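4. Before first use

4.1 Placing the table

The Nasovo folding work table can be used for sewing, for paper crafts and as an extra table in the kitchen. Please read this section fully before you open the legs.

1. Choose a level floor. On thick carpet the feet sink in and the table can rock.
2. Lay the table upside down on a blanket. Do not drag it, the corners of the top mark easily.
3. Open the legs one pair at a time until the lock clicks. Each pair has its own lock.
4. Check that both locks are fully closed. The red line on the lock must not be visible.
5. Turn the table over with two persons. Hold it by the frame and never by the legs.

CAUTION: Keep fingers away from the hinge while the legs are moving.

4.2 Adjusting the feet

Each foot turns by hand. One full turn raises the corner by 2 mm, and the highest setting is 14 mm. If the foot does not turn, lift the corner a little and try again.

Note: Tables sold before October have the older feet from Benavides. These need a 6 mm key, which is in the small bag with the screws.

4.3 Cleaning the top

The white top shows marks more quickly than the gray one. Most marks come off if you do not leave them for too long.

1. Wipe with a soft cloth and warm water.
2. For glue or pencil, add one drop of dish soap and wait two minutes.
3. Dry the top with a second cloth, also along the edges.
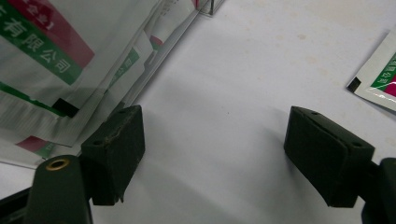
4. If a mark stays – tea and wood stain are the usual ones – use the Pruvley cleaning paste, order number 272. Rub lightly, in circles, and rinse well.

CAUTION: Do not use steel wool, acetone or bleach. The matte finish becomes shiny in these places and this cannot be repaired.

4.4 Storing

Fold the legs only when the top is dry. Store the table standing on its long side, and put nothing heavy against it.

For spare locks and feet, write to Selamawit Gidey at the parts desk. Orders received by Friday noon are sent the same day.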